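Vokstead Salazar (football club)

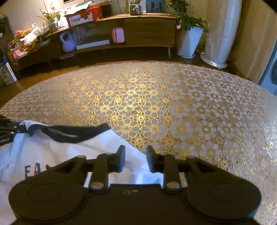

White fabric item with a black band, and a lace-like tablecloth in gold and white.

Vokstead Salazar is a semi-professional American football club based in the river town of Vokstead. It plays its home games at Grurnero Field, a ground with one grandstand, a grass bank and a scoreboard that has shown the visitors leading by 53 at kickoff on more than one occasion. The club is best known for its defensive line and, to a lesser extent, for how much that line talks.

History

The club was formed by the merger of Vokstead Athletic and the Salazar Street Club, two teams that shared a parking lot and very little else. The merger talks took longer than either club's last season. Under the final agreement, Vokstead supplied the field and Salazar supplied most of the players, along with a debt that the minutes describe as "modest" and later minutes do not describe at all.

The first head coach, Bogumił Brzozowska, ran the ball on nearly every down. Asked by a local paper about the forward pass, he said he had heard good things. The team finished its first season with more punts than points, though its defense kept most of the losses respectable.

Fortunes improved with the arrival of Cristóbal Bustos, a defensive tackle who had been released by two other clubs for reasons that were audible from the stands. Bustos made 38 sacks in blue and gray, still the club record, and was flagged for taunting often enough that the league rewrote the rule. The new wording is known in Vokstead as the Bustos paragraph.

Stadium

Grurnero Field holds 304 in the grandstand. The grass bank holds whoever turns up. The north end zone slopes gently toward the river, and visiting kickers have complained about it in writing. The club has replied each time that the slope is the same for both teams, a position slightly weakened by its habit of choosing ends with great care.

Rivalry

The club's main rival is Kolier, 23 miles upstream. The two meet every November for the Ferry Bell, which was taken from a retired ferry whose owners would have liked to be asked. Kolier leads the series. Vokstead supporters dispute one of the results on the grounds of fog.

Hall of honor

Members are chosen by former players and named at the season's last home game.

Cristóbal Bustos, defensive tackle
Bogumił Brzozowska, head coach
Olga Lagos, general manager
Notburga Widmer, athletic trainer

Bustos's acceptance speech outlasted the halftime break and part of the third quarter.

See also

Ferry Bell
Grurnero Field
Taunting (gridiron football)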